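When the Grip Gave Out: A Fault Report on the Teruma Cleanup Task

Gurnville, robotics project course

Our group spent the term on a two-armed robot that tidies a small bedroom. The robot, which we call Teruma, has a gripper on its left arm and a five-fingered hand on its right. The dustpan task was supposed to be the easy part. It gave us the only fault we had to write up formally.

In November we logged 204 attempts at picking up the dustpan and carrying it to the bin. In 11 of them the left gripper opened while the arm was still moving. The controller reported no error. It went on with the motion as if the pan was still held, and twice the arm kept traveling down toward the floor until one of us hit the stop button.

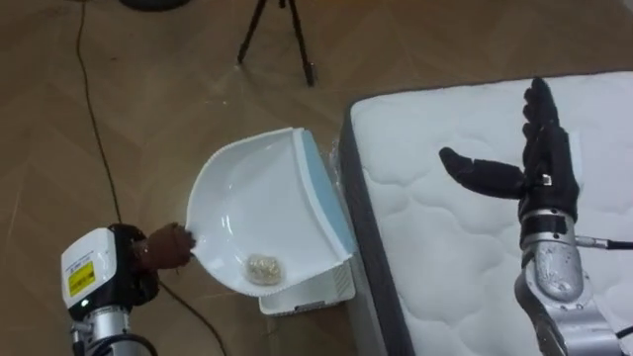 Figure 1. Left gripper holding the rim of the dustpan, with paper-like debris in the tray.

Our first guess was the sleeve on the gripper. The rim of the pan is thin, and we thought it was slipping out. We changed the sleeve and ran the task again, and the fault came back the same afternoon.

The log pointed somewhere else. Every bad run had a gap in the gripper messages, the longest being 881 milliseconds. When messages stopped, the gripper driver fell back to its default position, and the default was open. Bending the cable by hand near the wrist produced the same gap on a bench test. We had routed it too tight, so some arm poses pulled on the connector.

We made 2 changes. The cable now has more slack at the wrist, and the driver holds its last position when messages drop – and also sends a stop to the arm. Holding alone would have hidden the problem from us.

We have not seen the fault since, but we ran out of lab time before we could repeat the full set of attempts. The right hand uses the Kuzmenko driver, and we have not checked what it does on a lost message. The next group should test that before letting it lift anything.

Last updated: November
Shares: 11 | Comments: 3

javier_lab: Was the stop button wired in or just software?

teruma_group: Wired. It cuts power to both arms.

gurnville_bot: We had the same open default on our gripper last year. Going to check the cable too.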